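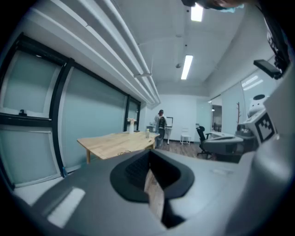
From: Marlina Yeoh
To: Trallamden office list
Date: 16/02/2026
Subject: Re: the big table, the flowers, and who gets which desk

Hi all,

Thanks Yoga for getting the ball rolling on this! I've trimmed the earlier message down and put my answers in between.

Yoga Yusof wrote:
> Could we please settle what stays on the wooden table and what
> doesn't? I had people in for a meeting in January and spent the
> first 15 minutes moving stuff onto chairs.

Oh, I remember (one of the chairs was mine). I vote the vase stays. I know dried flowers aren't everybody's thing, but they're pale and quiet and they don't need watering, and with all the white back there the room gets a little chilly-looking without them. What I'd love is for everything else to go home with its person at the end of the day. Bottles too, please! I'm as bad as anyone with bottles.

> Also cables. I don't know whose they are and I don't want to
> unplug something important.

Same. There's a thin dark one on the table that I keep pushing out of my way. If it's yours, could you put a bit of tape on it with your name? Anything without a name by the end of the month goes in the drawer under the printer, so it'll still be there if you miss it.

> Tirta asked if we could get a second standing desk.

I'd be all for it. I've been using the white one at the back whenever it's free and my shoulders are so much happier. Kurniawati got a price from Ganance in January and it was more than I expected, plus they wanted 90 dollars for delivery, so I'm going to ask Trallora too before we decide. If we do get one, I'd put it along the back wall next to the first and move the white chair over by the door. Tirta, would you mind measuring? The McIver catalog has sizes in it if you want something to compare with.

> Last thing, the frosted windows. Are we allowed to open them?

Yes, as far as I know! The lower one on the left has a little black latch. Just check it before you leave, especially if you're the last one out. I came in after a windy night once and there were papers all the way to the kitchen.

One more from me: Yusri would like the big table to himself from 2 to 4 on the day of the client visit, so please plan to sit somewhere else that afternoon. He'll send the date when he has it.

Shout if I missed anything,
Marlina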